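Most towns would be better off with fewer parking spaces, and mine is a good case. Adamczyk Street has a lot at each end, and neither fills up before 10 in the morning. The zoning code still makes a new cafe set aside a space for every 2 tables. A small place can't afford that, so it opens out by the highway or it doesn't open. 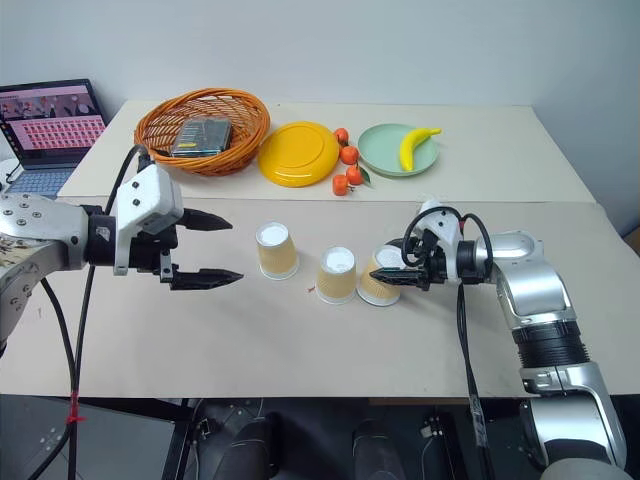

## What the rule costs

Fusis Bakery wanted the old shoe store. The landlord was willing. The code asked for a paved lot of 3,000 square feet behind a shop of 1,000, and there is only an alley back there.

The council should drop the minimum downtown and let owners decide. Some will still build parking. Lenders often want it, and so do grocery stores.
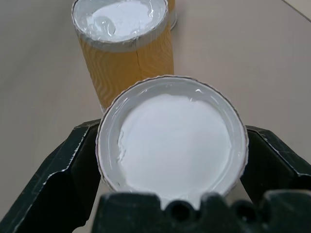
One reader wrote in April that her mother can't walk from the far lot, and that fewer spaces would mean fewer trips downtown for people like her. I take that seriously. Mark more curb spots for disabled drivers and enforce them. The city can do that this summer without touching the code.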